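Frauke Kettler keeps her fruit on a tray. She gave up on bowls years ago, she says, when she found a soft lemon at the bottom of one for the third time that winter.

"In a bowl you only see the top layer," she says. "On a tray it all lies flat. You see what needs eating."

We talked at her home in July, with the tray out.
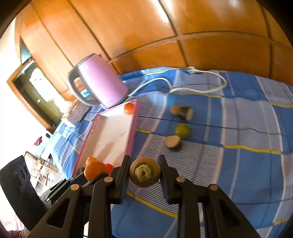
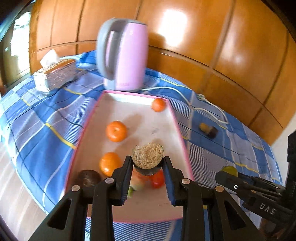
Kettler, who ran the canteen at Petersen until she retired, now gives a short course on food storage at the adult education centre. She started it after a neighbour, Jana Ehlers, asked her why her tomatoes never tasted of anything.

"She had them in the fridge," Kettler says. "Everyone does. I told her to leave them out and eat them within the week. That was the whole first lesson, more or less."

Not everything she teaches is that simple. Tomatoes and citrus can share a tray for a few days, in her view, but she leaves gaps between them. Tangerines bruise on the underside, where the damage doesn't show, so she turns them each morning while the kettle boils.

"If one goes, it goes quickly, and it takes the one next to it along," she says. "You have to pick them up. Looking isn't enough."

At the canteen she ordered fruit for 258 people. The crates came before six and she checked them by hand, top and bottom. One delivery had 41 mouldy oranges in it, all in the lower layer. She sent the lot back and telephoned the supplier herself.

"He said nobody had complained before. I said they hadn't lifted the top layer."

At home she buys little and often. She wipes the tray with a damp cloth when it is empty and dries it properly before anything goes back on. She doesn't wash fruit until she is about to eat it.

Ehlers has since bought a tray of her own. Kettler has been round to see it.

"It's too deep," she says. "But she likes it, so I left it at that."

The next course has three evenings and costs 50 euros. Participants are asked to bring whatever fruit they have in the house, including the pieces they would rather not show anyone.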